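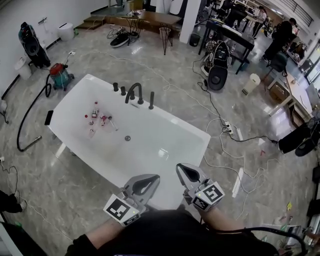
The white freestanding tub with the black taps, on the grey marble-patterned floor

A bath of one's own (and what ends up in it)

We have had so many letters since the June issue about freestanding baths that I thought I had better give them a proper corner of the newsletter, instead of tucking a line in at the bottom as I usually do. The one at the top is set at an angle, which I have come round to entirely. For years I would have pushed any bath up against the nearest wall without a second thought, but a tub that you can walk all the way round is a joy to clean, and if you have the floor for it I would say go ahead and be brave!

The black fittings seem to divide people. Itziar Peñalver wrote to say she chose black for her own bathroom at home and would do so again tomorrow, though she does keep a soft cloth on the windowsill and gives everything a wipe after each bath, as our water is hard and leaves its little white spots on anything dark. I like the tall curved neck of the spout against the white rim very much – it has a bit of the garden swan about it – and I have been looking at my own chrome taps rather coldly ever since.

Then there is the question of all the small things. You will see a little gathering of them down in the tub, the bottles with their red tops, a red-and-white container on its side and a small red cap, and I expect a good many of you could find something similar at home this evening. My own habit, picked up from my mother, is to put the whole lot in the bath when I sort out the bathroom. Nothing rolls under the basin, you can see at a glance what you have three of, and the caps find their way back to their bottles in the end. Do put the plug in or lay a flannel over the drain first if you have anything very small. And phones are best left in another room altogether, says the woman who has dropped two.

Several of you also asked about vacuums for bathroom floors. A wet-dry one on casters, like the one with the red lid beside the tub, is a great help with a big tiled floor, and the long hose means you can get round behind the bath without dragging everything after you. Ours at home lives under the stairs and comes out far more often than I thought it would when we bought it.

Next month we move on to towels and where on earth to hang them. Please keep writing in, and if you have a clever rail or a good old-fashioned airer, I should love to hear about it.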